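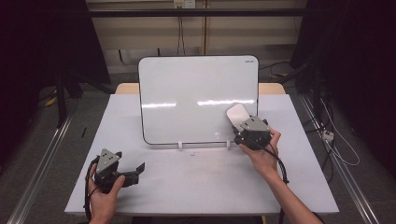 Small whiteboard on its two clip-on feet, with the white eraser or card at the lower right of the board.

Flenstead Hall: the small things in the meeting room

This page is about the furniture and bits and pieces in the upstairs meeting room at Flenstead Hall. People who hire the room often ask what is in it and whether they need to bring their own. The main hall and the kitchen have their own pages. There is only one photo here so far and the rest of the entries are text. More will go up when the room has been repainted, which should be in May.

The tabletop whiteboard

The board in the photo is the one most groups end up using. It has rounded corners and a thin dark grey frame, and it stands upright in two small white plastic feet that clip to the bottom edge. One foot goes left of centre and the other towards the right. If you put them both near the middle the board rocks when you write on the ends.

The face is glossy. It wipes well but it does pick up the lights, and in the photo there are two bright streaks across the middle. If people at the far end of the table can't read what you have written, turn the board a little towards the window wall and try again. Dark pens show up best. The yellow and pale green ones are hardly worth using on it.

Please stand it near the back edge of the table, as it is in the photo. That leaves space in front for papers and cups, and you can still reach the whole board from a chair.

The eraser

A small white block with rounded corners. It is easy to lose on a white table, so when you pack up put it in the tin with the pens. We have bought three in the last two years.

Use it dry. Wipe from the top down and keep hold of the board with your other hand if you are pressing hard, as the feet only clip on. For marks that have been left overnight there is a spray bottle under the sink in the kitchen. One squirt on a cloth is plenty. Don't spray the board directly, as it runs down into the feet.

You may find small white crumbs on the table in front of the board, between the feet. A few show in the photo. Brush them into your hand and put them in the bin. They mark if they get rubbed into the white surface.

The tables

The board is standing on the white top, which sits on a light wooden table. The white top has a pale grey-white surface and wipes clean with a damp cloth. Hot mugs should go on the mats. The wooden table underneath has tan edges, and these show on either side behind the board.

The folding tables are kept in the cupboard on the landing. They are 68 cm high. Jivmont, who supplied them, no longer make that model, so please report any damage to the hinges early and we will try to get it mended.

The floor

Grey carpet, easy to sweep and not so easy to get pen out of. If a pen is dropped with the cap off, blot the mark and tell us. Scrubbing spreads it.

Pens and paper

There is a tin of whiteboard pens on the shelf by the door. The pens are a mixture of makes and some are always on the way out. Throw dead ones away, please, and don't put them back in the tin. Groups that write a lot should bring their own.

The flip chart pad is from Rosales and the price is on the back of the pad. Hirers can use up to 13 sheets without charge. After that we ask you to put the money in the box.

The big board

There used to be a large board on the wall, made by Grirari and 189 cm wide. It came down when the plaster behind it failed. It is in the store and will go back up after the painting if the wall will take the weight. Until then the small board is all there is. Two groups have asked for a second one, and the price we were given was 223 pounds for a set with a stand, so for now the answer is no.

Before you leave

Wipe the board clean, leave it standing in its feet, and put the pens and eraser in the tin. Wipe the white tabletop. Turn off the lights at the switch outside the door.

Page kept by Getachew Weldu. Corrections can be left at the desk downstairs.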